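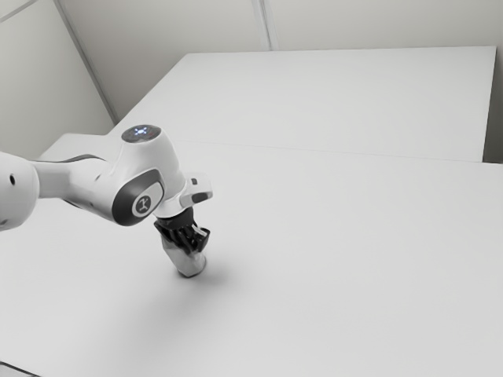
Lanness Estates and Facilities: Water Hygiene Team

Tikby building returned to full use in April after six months of low occupancy. We asked the team's duty engineer what low occupancy does to a hot and cold water system, and what was done about it.

The main concern is stagnation. "Water that sits in a pipe drifts towards room temperature," the engineer said. "Cold water warms up, hot water cools down, and both end up in the range where legionella grows. We want cold below 20 degrees and hot above 50 at the tap."

The building has 192 outlets on the register, counting showers and cleaners' sinks. During the quiet period each was flushed weekly. "Five minutes at a basin is dull work, but a missed week shows in the temperatures. The far end of the second floor was always the worst. It is a long branch with very little drawn from it."

That branch has since been shortened. The survey also found old dead legs behind the former kitchen, one of them more than 300 millimetres long, which were cut back to the tee.

Asked whether the cold water tank was too large, the engineer agreed. "It holds 1215 litres at the present float setting. For the number of people in the building I would like less. We can lower the float again, but then the booster pumps need looking at."

Records are kept in Clilska, which replaced the paper logbooks. The engineer was measured about the change. "It flags a missed reading the same day. Searching by outlet number is still slow."

Staff can help by reporting any tap that is no longer used. Little-used outlets are either added to the flushing round or removed.

Page updated 2022-08-30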